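Mehlwürmer im Haushalt halten: Hinweise zu Substrat, Fütterung und Ernte

Wer Hühner, Zierfische oder Echsen mit Lebendfutter versorgt, kann einen Teil davon selbst erzeugen. Die folgenden Angaben gelten für den Mehlkäfer (Tenebrio molitor) und einen Ansatz mit 300 Larven.

Behälter
Geeignet sind glattwandige Kunststoffkisten mit einer Grundfläche von 42 x 30 cm. Die Larven klettern an glatten Wänden nicht hoch, an Klebebandresten und Kratzern dagegen schon. Der Deckel erhält einen Ausschnitt, der mit Metallgaze bespannt wird. Kunststoffgaze wird früher oder später durchgefressen. Wir verwenden die Stapelkisten der Reihe Pusel, andere lebensmittelechte Kisten tun es auch.

Substrat
Weizenkleie, alternativ zarte Haferflocken. Schichthöhe für Larven 5 cm, für Käfer 2 cm. Die Kleie vor Gebrauch drei Tage einfrieren, um Milben und Dörrobstmotten abzutöten, danach im geschlossenen Beutel auf Raumtemperatur kommen lassen. Sonst schlägt sich Kondenswasser nieder und das Substrat schimmelt.

Temperatur und Feuchte
Untergrenze für eine brauchbare Entwicklung: 22 °C. Darunter verlängert sich die Larvenzeit erheblich. Ein unbeheizter Keller scheidet von Oktober bis April aus. Feuchtigkeit wird über Möhrenscheiben zugeführt, nie durch Besprühen. Die Scheiben auf ein Stück Eierkarton legen und jeden zweiten Tag wechseln. Kartoffel geht ebenfalls, wird aber schneller schmierig.

Werkzeug
Federstahlpinzette, weicher Pinsel, zwei Siebe (1 mm und 3 mm), Staubmaske FFP2. Alles zusammen in einem eigenen Kasten aufbewahren und nicht für Küchenzwecke benutzen.
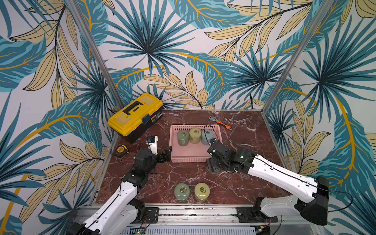 Sieben und Ernten
Den Kot mit dem feinen Sieb abtrennen, sobald er am Boden eine geschlossene Schicht bildet. Im Freien arbeiten oder Maske tragen, der Staub kann Allergien auslösen. Das grobe Sieb hält die großen Larven zurück. Puppen mit der Pinzette auslesen und getrennt lagern, da sie sonst angefressen werden. Erntereife Larven vor dem Verfüttern 24 Stunden ohne Kleie, nur mit Möhre halten.

Reste verwerten
Gesiebter Kot ist ein trockener Dünger. Nach Custódio Paiva vom Zuchtbetrieb Wibisono genügt ein Esslöffel je Topf, flach eingearbeitet. Käferkisten nicht mit aussieben, bevor die Junglarven sichtbar sind: Die Eier kleben an der Kleie und gehen durch das Sieb.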